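Ticket 477: Right arm stops short over the bin when clear plastic is on the table
Component: Stallitz perception, grasp planner
Reported by: Aurelia Ammann
Assigned to: Eero Partanen
Opened: 21 January 2024
Status: Fixed on branch, waiting for merge

Problem

On the produce bagging task, the planner rejects most right-arm grasps in the orange bin as soon as a clear bag is on the table. The arm moves to pre-grasp and waits there until the task times out. The log repeats this line:

plan_grasp: goal in collision (octomap), retry 4 of 4

With the table cleared of plastic, the same task runs through. Restarting the planner makes no difference. Restarting the camera driver helps for one or two picks and then the error comes back.

Setup

Both arms on the Beaudoin controller, overhead depth camera, Stallitz at build 612. Calibration was checked before the run and is within limits. The layout I used for the tests has the toy produce bin at the back center, the drawstring bag in front of it and to the left, and more clear plastic over by the left wall.

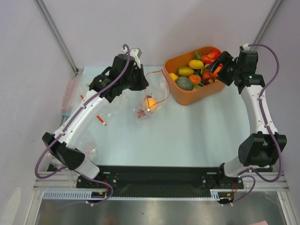

Steps taken

1. Replayed the recorded depth stream with the arms disabled. The bag shows up as a patch of missing depth with a few points floating well above the table. Some of those points land over the front edge of the bin, in the space the right gripper has to pass through.

2. Turned off hole filling in the depth filter. The floating points dropped by more than half, but the planner still failed on anything in the front of the bin.

3. Checked voxel clearing. The map only clears a voxel when a valid ray passes through it. Over the bag there are almost no valid rays, so a bad voxel stays until the map is reset. This explains why a driver restart helps for a short time - it triggers a reset.

4. Set a voxel lifetime of 400 ms for anything not seen again. Grasps in the bin now plan on the first or second try. Side effect: the left arm no longer treats the bag as an obstacle at all.

5. Added the bag back as a flat box from the color segmentation mask, with a fixed height. The drawstring is not in the mask and I left it out.

Result

Ran 227 planning requests against the replay with steps 4 and 5 in place. No octomap rejections for the right arm. Three requests failed on joint limits, same as on the old build.

Comment from Aurelia Ammann

Please make the lifetime a parameter. Hotstead uses the same map for the mobile base and can't have obstacles expiring that fast.

Comment from Eero Partanen

Done, it is voxel_lifetime_ms and the default is off. The segmentation mask for crumpled wrap is still poor - I'll open a separate ticket for that.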